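### 4.2 Open-day sessions

The second part of the study took place during the public open day at the Brestera building on 28/05/2021. Visitors came through the lab in groups, and each group spent one session at the demonstration station. We ran 16 sessions in total. Matúš Zeman operated the station for the morning sessions and Marisol Xolalpa for the afternoon ones. Yesenia Hinojosa kept the log and handed out the questionnaire.

The station had a large monitor, a desk with a keyboard, and a row of chairs. The monitor showed the arm working in the Plotside simulator, using the same kitchen counter setup as in Section 3. We chose the simulator over the physical arm for two reasons. The safety fence in the lab would have kept visitors at a distance from which small objects are hard to see, and a simulated layout can be reset at once between groups.

Each session followed the same order. The operator gave a short introduction, read from a card. The arm was then given a pick-and-place task on a cluttered counter. Before it started, visitors were asked to say which object they thought it would go to first and whether they expected it to complete the task. After the attempt they could ask for one more run with a different layout. The layouts were drawn from the Grereck set and mixed kitchen items with items that do not normally belong on a counter. Operators were told not to comment on an attempt while it was in progress. In two of the morning sessions this rule was broken, and we excluded the ratings from those sessions in the analysis below.

Of the visitors who passed through the station, 213 took a questionnaire and 137 returned one with every item filled in. Incomplete forms were kept for the free-text analysis only. Children under twelve could watch and ask questions but were not given a form.

The free-text answers were coded separately by Solís and Rácz, who met afterward to settle differences. The most common remark concerned speed. Many visitors wrote that the arm moved more slowly than they had expected, and several asked if the simulation was running at real speed (it was). The second most common remark concerned clutter. Visitors wanted to know how the arm told the target from the other objects and what it would do if something was in the way. Figure 3 shows the counter in one of the mixed layouts, with a small mug-like object held in the gripper. A red toy airplane and a white square plate are also on the counter, along with a spatula and a spray bottle lying on its side. Layouts of this type drew more questions than those made up only of kitchen items, and in three sessions visitors used their extra run to ask for another one.

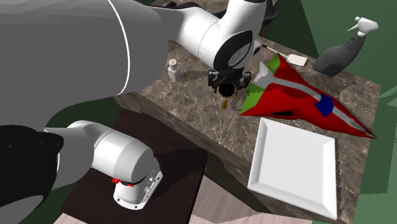 **Figure 3.** Simulated arm at the marble-patterned counter, mixed layout.

**4.3 Limits of the open-day data**

The people who attended were not a general sample. The open day was advertised mainly through local schools and the Espinoza library, and a large share of the adults came as parents. Visitors also answered in the presence of other members of their group, and we saw some of them compare forms before handing them in. Expectations stated aloud before an attempt were probably affected by whoever spoke first.

A further limit is the screen itself. We cannot say from these sessions how the same visitors would have rated a physical arm performing the same motions. A follow-up with the real station is planned for September, using the same card, the same form, and a reduced set of layouts.

The forms were transcribed by hand and checked once against the originals. Session logs, without names, are stored with the simulator recordings and can be requested from the authors.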